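April, evening

Rain from six in the morning until past lunch. I had planned to dig the second bed and couldn't, so I did the desk jobs first and went out to the greenhouse when it let up.

The seed order from Manska finally came. Two of the packets were substituted. I asked for the short carrots and got the long ones, which will fork in this soil the way they did last year. I will grow them in the deep tub by the back step and see. The beans are right. The onion sets are smaller than I would like but firm, and none of them had sprouted in the bag.

Water meter read 3524 when I went by it. I wrote that on the inside of the shed door under the other readings. The hose is going to be the big use from now until September, and I want to know what it costs me before I put in more beds. Last summer I guessed and was wrong by a lot when the bill came.

Gray all day, and no wind to move it along.

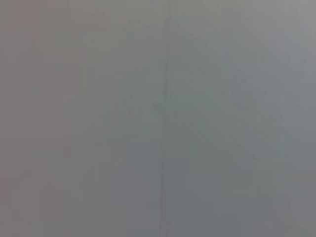

Gray, and more gray.

Went into Westbridge after lunch for potting mix and a new trowel. The parking lot at the garden store was full even in the wet. They had potting mix on sale if you bought 3 bags, so I bought 3 bags. They are heavier than they used to be, or I am older. I got two into the trunk and a boy from the store got the third in before I could bend down for it. I did not find a trowel I liked. Every one of them had a soft plastic grip that will go sticky in the sun by August. I'll put a new handle on the old one.

On the way back I stopped at the library to return the book on grafting. I read most of it and skipped the chapter on citrus. The part about whip and tongue cuts was good and I copied the drawing onto a card. The old pear along the fence gives hard little fruit and I would like to put something better on it before I give up and cut it down. The book says to collect the wood in winter, when it is fully asleep, so I have missed this year. I put a note on the January page of the kitchen calendar, or I will forget again.

Greenhouse from three until half past five. The tomatoes have their first true leaves. I moved the biggest into pots and left the rest in the tray for another week. The Yoon peppers are slower than everything else, and four cells still have nothing in them at all. I scratched one open with a toothpick and the seed was sitting there looking the same as the day it went in. Too cold at night, I think. I have moved that tray to the top of the refrigerator, where the lettuce did well in March. It is in the way of the cereal.

One pane on the north side has slipped again. I pushed it up and put a clip on it. It needs the frame scraped and a proper bead of putty, but that wants a dry day and I haven't had two together since the start of the month.

Slugs. I found three under the one board by the rhubarb and I know that means there are plenty I didn't find. I put the board back. It is a better trap than anything I have bought.

Paid the plot rent, 300 for the year, same as last year. There was a letter with it about the shared path. They want everyone to keep their edges cut back and to stop leaving pots out where people walk. I have two pots out where people walk. I'll move them tomorrow.

Supper was the last of the leek soup from the freezer and bread. I had it standing at the counter with the radio on. Next year I want to plant twice as many leeks. They sat in the ground all winter and asked for nothing, and I was still pulling them when there was nothing else out there but kale.

I looked at plates for a while after that. I have broken so many of the old set that I am down to mismatched ones when my sister's family comes, and they are coming at the end of the month. I like the plain colored ones. A light green would suit the kitchen and wouldn't show the tea.

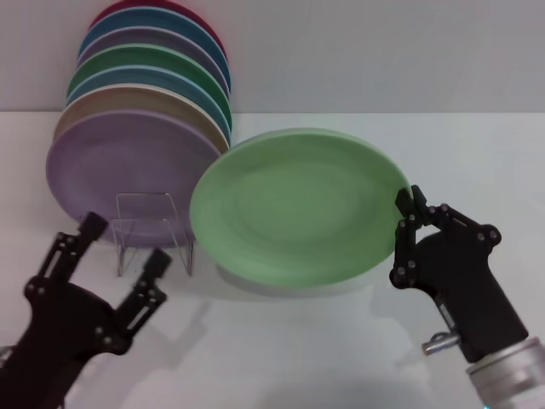
Later, ten o'clock

Couldn't settle, so I sat down and did the sums for the bigger greenhouse. The Tevov one I have been looking at since Christmas is 2000 with the base and the delivery. I have been telling myself that is too much and then going back to look at the page again. It would have a proper door, and vents that open on their own when it gets hot, so I could go away for a weekend in July without asking anyone to come over. The one I have now leaks at two corners and I can't stand up straight at the sides.

Against that, the old one works. I have raised tomatoes in it for nine summers. If I reset the panes on the north side and replace the bottom rail, it will probably last another three or four. The rail is the bad part. I can push a screwdriver into it at the left end. I have a length of treated lumber behind the shed that might be long enough, and I will measure it in the morning if the rain holds off.

I have not decided. I wrote both columns out and they came to the same length, so that was no help. I'll leave it until the beans are in.

My knee is sore from kneeling on the greenhouse floor. I had the foam pad right there on the shelf and didn't use it.

For tomorrow: measure the lumber, move the two pots off the path, sow the second row of peas, and call about the gutter over the back door, which ran like a tap all morning. The onion sets can wait until the ground drains. If it is dry by ten I'll start on the bed. The far end is still full of couch grass and I want to get the roots out by hand before they get going.

Rain has started up again on the kitchen roof. Light off.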